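Primgate Scene Viewer: Set-up Guide
Section 4. Preparing a model for display

4.1 Before you begin

This section explains how to load a model, adjust its shading and save the result to a shared folder. It applies to the desktop edition only. Users of the Tollar plug-in should follow the separate guide supplied with it.

You will need an account with editing rights and a model saved in a supported format. Where a model was prepared by another department, check with the owner that it is the approved version.

CAUTION: Loading a model replaces any unsaved work in the current window. Save your work first.

4.2 Loading the model

1. Open the viewer and sign in.
2. From the File menu, choose Load Model.
3. Select the file and press Open. The progress bar closes when loading is complete.
4. If a message states that parts are missing, press Cancel and ask the owner for a full copy. Do not continue with a partial model.

NOTE: Models with more than 2000 faces may take longer to appear. The viewer remains in use during this time and should not be closed.

4.3 Choosing the shading

The viewer offers two shading styles. Flat shading gives each face a single tone, and the edges between faces remain easy to see. Smooth shading blends the tones across neighbouring faces. The choice affects the display alone and makes no change to the saved shape.

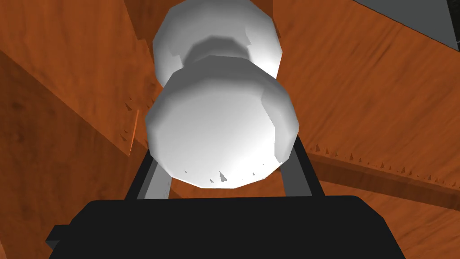 Figure 4. White model with visible facets, shaded from bright white to light grey.

To change the style:

1. Click the model once to select it.
2. Open the Display panel and choose Flat or Smooth.
3. Move the Light slider until pale surfaces can be told apart from one another. The slider is set to 105 when the viewer is first installed.
4. Press Apply.

If the outline still looks uneven after smooth shading has been applied, the model has too few faces for the size at which it is shown. Reduce the display size or request a more detailed file.

4.4 Saving and sharing

1. Choose Save View from the File menu.
2. Enter a name that includes the project title and the month, for instance "Kostdale June".
3. Select the shared folder and press Save.

CAUTION: Saved views can be opened by all members of the project. Remove private notes before saving.

Requests for additional storage should be sent to Birutė Kazlauskienė. Faults in the viewer should be reported to Hefin Griffiths, giving the model name and the wording of any message shown.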